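# Glass Tabletops: Frequently Asked Questions

Last revised 2020-11-06

These answers cover replacement and made-to-order glass tabletops from the Mulow workshop in Praltham. Shelves, shower panels and mirrors are handled on separate pages.

## Measuring and ordering

### How do I measure a round top?

Measure straight across the widest point, edge to edge. Turn the tape a quarter turn and measure again. If the two readings differ, send both. Don't measure the base and add an overhang; we work from the diameter of the finished glass only.

### How do I measure a rectangular top?

Give length, width, and both diagonals. Unequal diagonals mean the frame is out of square, and an inset top cut to the nominal size will bind at one corner. For inset tops, take the opening size and tell us it is the opening size. We subtract the clearance ourselves.

### Do you accept paper templates?

Yes, for irregular shapes. Use stiff card or brown paper, mark the top face, and write one control dimension on it in ink. Newspaper stretches and will be sent back.

### Which thickness do I need?

It depends on the span between supports and on the overhang. Tell us the base type (pedestal, four-leg, trestle) and the contact points. Thicker glass is heavier in direct proportion, and some light bases become top-heavy with it. We will decline an order if the base can't carry the glass.

### Can the size be changed after ordering?

Until the glass is tempered, yes. Tempered glass can't be cut, drilled or ground. Any change after that stage is a new order.

## Glass types and edges

### What is the difference between tempered and annealed glass?

Annealed glass breaks into long, sharp pieces. Tempered glass is heated and cooled quickly so that the surface is held in compression, and it breaks into small, blunt fragments. All unsupported tabletops leave here tempered. Annealed glass is supplied only as a protective cover laid flat on an existing solid top.

### Why does clear glass look green at the edge?

Iron in the raw material. The tint is slight through the face and stronger along the edge, where you look through more glass. Low-iron glass reduces it at extra cost.

### Which edge profiles are available?

- Flat polished: square edge with a small arris. Default for inset tops.
- Pencil polished: rounded edge. Default for round tops.
- Costa: our wide bevel. Not offered on the thinnest glass.
- Zunetti: a stepped edge, round tops only. Allow 2 extra weeks.

### My tempered top shows faint spots in some light. Is it defective?

No. The pattern comes from uneven cooling during tempering and is visible in polarized light, such as low sun through a window. It is not covered by the warranty.

## Installation

### What goes between the glass and the base?

Clear soft bumpers at every contact point. Glass must not rest directly on metal, stone or ceramic. On a pedestal base, space the bumpers evenly near the rim of the support plate.

### Can I glue the top down?

Only with the adhesive disks supplied for that purpose. General silicone can be hard to remove and may stain the underside.

### How much clearance should I leave around a round top?

Allow enough room to walk past a person seated at the table. Keep the edge away from door swings. The edge is the weakest part of tempered glass, and a light knock there can do more than a heavy one on the face.

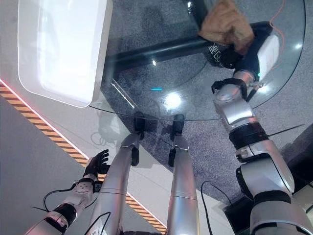 *Round top, clear glass.*

## Care

### How should I clean it?

Soft cloth, warm water, a drop of dish soap. Dry with a second cloth. Avoid scouring powder, razor scrapers and anything containing hydrofluoric acid, including some rust removers.

### Can scratches be polished out?

Light marks, sometimes. If a fingernail catches in the scratch, polishing will leave a visible dip. Replacement usually costs less.

### Can I put a hot pan on it?

Use a trivet. Tempered glass tolerates temperature change better than annealed, but an existing chip lowers that tolerance by an unknown amount.

### There is a small chip in the edge. Is it safe?

Stop using the table and send us a photo with a ruler beside the chip. Don't sand it.

## Delivery and returns

### How far do you deliver?

Up to 150 miles from Praltham with our own van. Beyond that we ship crated by freight, curbside only.

### What if the top arrives broken?

Note the damage on the delivery slip before signing, keep the crate, and contact us within one business day. Claims without the crate are refused by the carrier.

### Can I return a top that fits but that I don't like?

No. Every top is cut to order. Edge samples can be requested before ordering.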